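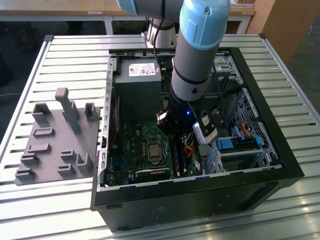 **What are we teaching the arm to do?** Take a memory stick out of a desktop PC and put one back in, with no person touching the computer.

(Say hi first. I forgot at the last one and just started talking about RAM.)

So that's Clavuveck, our club project. We picked the name off a list at the first meeting and it stuck, sorry. We started in April with a big plan to swap every part in the machine, and Ragnheiður Kragh, our adviser, asked us very politely to pick one part. We picked memory! Good call on her part, because memory is plenty.

Things to mention here, don't rush:

- the case lies on its side so the arm can come in from the top
- the fixture plate next to it is 3D printed, and it has taken us more tries than I want to admit on a stage
- we split into two groups, Prister (motion) and Culledero (vision), and yes, we argue

Then the numbers. We logged 941 practice runs, and the first 600 were all driven by hand by one of us. My wrist still remembers.

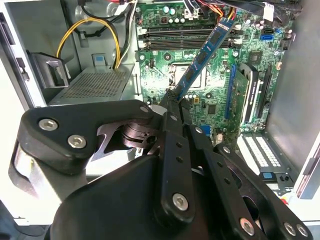
**Why is memory so hard for a gripper?** The stick has to line up with a long, thin slot and then take a firm, even push, and a small tilt at the start turns into a jam at the end.

Pause after that, people usually want to ask about force. Short version: we went too gentle for weeks. Kang (that's our control script, I'll explain the name if someone asks) would touch the slot, feel something push back and give up. We let it push harder, but in small steps, with a check after each one, and that helped a lot.

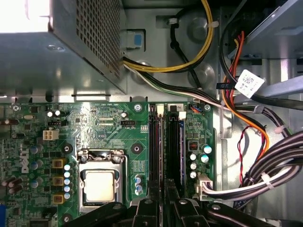

The other big headache was cables. They sag, they move when you bump the case, and a path that was clear at the start of a Sunday session might not be clear by lunch. So now we look again before every approach. It's slower and I'm fine with slow!

If there's time, tell the story of the backwards stick (the notch, people, check the notch). If there isn't, go straight to what's next: latches. Right now a person opens them, and I'd love for the arm to do it by the time we hand this over to next year's group.

Questions, then remind them sign-up sheets are by the door.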